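Hi Emiko,

You asked for something less formal than last time, so I'm writing this the way I'd tell it to you over the phone. It covers everything on the Clumcombe books since the winter check came through (thank you again, it went straight to rent and printer ink).

The short version is that book two is drafted, book three has an outline I believe in, and the ending of the whole series has moved. I know the grant application said the ghost ferry would sink at the end of book three. It still sinks! It just sinks in the middle now, and what's left of the book is everybody dealing with the fact that the dead can't get across anymore.

Let me take them in order.

Book two, which I was calling The Salt Warden and which is now called The Lamplighter's Debt, is done in rough form. Fourteen chapters have been through a proper second pass and the others are still in the state where characters change eye color between pages. I had a bad stretch in January when I realized that my villain, the harbor magistrate, had no reason to be in town after the inquest. He just hung around being sinister. I tried giving him a sick sister, then a gambling problem, then I cut him out completely for a week and the book fell over. What finally worked was making him the one who hired Marrow in the first place, back in book one, under another name. It meant going back to book one and planting two lines of dialogue, and luckily we hadn't locked the reissue yet, so Alžběta at Kuusisto slipped them in for me. She was very nice about it, considering.

Alžběta Dvořáček is editing the whole run now, by the way. I think I told you it might be shared out between her and somebody else, but she asked for all three and I'm thrilled. Her notes on the first half of book two ran longer than a couple of the chapters. The big one was about the magic. She said (and she's right) that the tide-bargains cost Marrow whatever the plot needs them to cost, and that a reader who's paying attention will stop worrying about her. So I've made a rule. Every bargain takes a memory, Marrow doesn't get to pick which, and once it's gone it stays gone from the page too. If she loses the memory of her mother's kitchen in chapter four, I can't mention that kitchen from her side ever again. It's a pain to keep track of and the book is so much better for it.

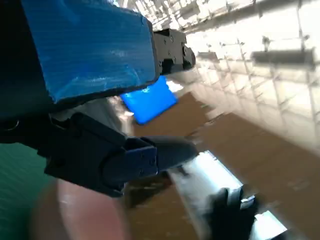 I'm keeping a running list of the lost ones taped inside the closet door, and my beta readers have been told to yell if anything on it sneaks back in. Kaede Kubo caught one already, a lullaby Marrow hums in the boathouse scene that she'd traded away a hundred pages earlier. I was so annoyed, because I love that lullaby. I've given it to the ferryman, who hums it and she doesn't recognize it, and now it's probably the saddest thing in the book.

On the sensitivity and folklore reading, which was its own line in the budget: Fumiko Kobori read the full draft for the drowned-spirit material and sent back pages of comments, most of them about the funeral in the second act. I'd borrowed bits from several places and mashed them together without thinking hard enough about where they came from. We talked it through on a long call and I've rebuilt the funeral so that it belongs to Clumcombe and has its own history in the town. It's shorter now. There's a bell, there's a rope, and there's an argument about who gets to hold the rope. Her invoice is paid and the receipt is in the folder.

Audio is the part where I'm behind. Vangelis Spanos is still our narrator and he's recorded all of book one, but the files need another listen for pronunciation, and that's my job and I haven't finished it. I've got seven chapters left to check. He says "Cleltden" with the stress on the second half and I've always said it with the stress on the first, and after hearing him do it for hours I've come around to his way. If anybody complains I'll say it's a regional accent. Jokico, who are handling the distribution, would like everything by the end of spring and I've told them yes.

Money: I've spent what I said I'd spend on editing and on Fumiko's read. I've spent less on travel, because the trip to look at working harbors turned into a single Sunday on a very cold pier with a notebook. I came home with a page and a half on how rope smells, and most of it went in. I'd like to move what's left of the travel line over to the map for book three, if that's okay with you. The map in book one has the lighthouse on the wrong side of the bay. Readers have written to me about this. Some of them sent diagrams.

What's next: I finish the second pass on The Lamplighter's Debt, it goes back to Alžběta, and while she has it I start drafting book three properly. I've got an opening chapter already, written at two different points when I should've been doing something else, and it's from the ferryman's point of view. I wasn't planning to give him any chapters at all. He's been dead for so long that he's stopped noticing weather, and it's been strange and fun writing a seaside book through somebody who can't tell you whether it's raining. I don't know yet whether he gets one chapter or a whole thread. Alžběta votes for one. I'm leaning toward more, and I'll let you know who wins.

Two things I could use from you. Could you tell me if the map money can move, and by when you'd need the paperwork? And do you want the sample chapters for the panel as they are, or after Alžběta's been through them? They're readable now, but the magistrate's name changes halfway through chapter nine and I'd rather the panel didn't think that was a clue.

The expense sheet and the updated outline are attached. The outline gives away who the lamplighter is, so skip the last page if you want to be surprised.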